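Progress Report to the Gilani Education Fund
Senthorpe Student Robotics Program
Second reporting period

Submitted by: Anum Butt, Program Lead
Reviewed by: Rizwan Bajwa, Department Head, Applied Technology

1. Purpose of this report

This report describes the work of the Senthorpe Student Robotics Program since the first payment of the grant was received. It covers enrollment, the simulation course, preparation for the Astulell student challenge, spending, and the plan for the remainder of the school year. It follows the headings set out in the grant agreement. Student names have been left out in keeping with district policy.
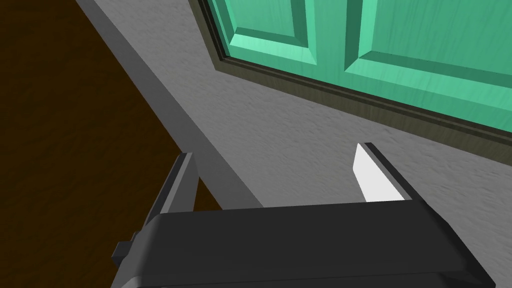 Senthorpe, 6 February 2024

2. Enrollment and attendance

The program has 18 students enrolled, divided into three teams. Two students left the program in December when their families moved out of the district, and both places were filled from the waiting list. Attendance has been steady in the after-school sessions. It has been weaker in the early morning sessions, mainly among students who depend on the first bus. The morning session will be replaced by a second afternoon session beginning next month, and the transportation office has agreed to the change.

3. The simulation course

Students complete the simulation course before they are given time on the physical arm. All work is done in Rikulix, the simulation package licensed under the grant. The current unit places a two-finger gripper in an interior, with walls, flooring and a paneled door, and asks each team to write the control code for a sequence of approach moves. The view from behind the gripper is the one students use most, as it lets them compare the spacing of the fingers with the surfaces beyond.

The teams have logged 821 simulation runs in this period. Each run is saved with the code version that produced it, and students are required to write a short entry stating what was changed and why. The quality of these entries was poor at the start of the period. Ms. Butt introduced a one-page form in December, and the entries have since become complete enough to be used in grading.

The most common fault remains confusion between the coordinate frame of the gripper and that of the room. A student will command a move to the left and find that the arm travels along a different line, because the wrist has been turned beforehand. One additional lesson on this subject has been taught, and another is planned.
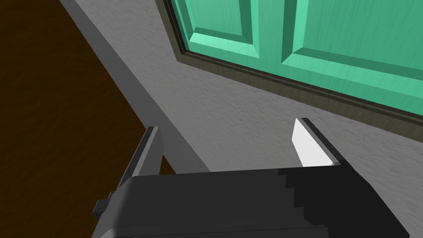 Teams are also expected to test the same code from more than one starting position. Under the earlier course plan, a team could pass the unit with a program that worked from a single position only, and several did. The revised standard asks for a successful run from three positions chosen by the instructor. One team has met this standard. The other two are expected to do so before the spring break.

4. Preparation for the Astulell challenge

All three teams have registered for the Astulell student challenge. The entry is made in two parts, a simulated task and a written design report of no more than 12 pages. Drafts of the design report are due to the instructor at the end of the month. Mr. Bajwa has arranged for the English department to read the drafts for clarity.

5. Spending

Spending to date stands at 65 percent of the award. The largest items were the Rikulix licenses and the replacement of graphics cards in the computer lab. The cost of the cards was higher than budgeted, and the difference was met from the department's own equipment account. No change to the approved budget is requested. Travel funds have not been used.

6. Matters for the Fund's attention

The license for Rikulix ends with the school year. The department would like to discuss, before the final report is due, whether unspent travel funds may be applied to a renewal. A written request will be sent separately.

Access to the physical arm has been limited by a delay in the electrical inspection of the workshop. The inspection has been rescheduled, and students will continue in simulation until it is complete.

7. Next period

The teams will finish the current unit, submit their challenge entries, and begin supervised work on the physical arm once the workshop is cleared for use. The final report will include the assessment results for all enrolled students and a full statement of accounts.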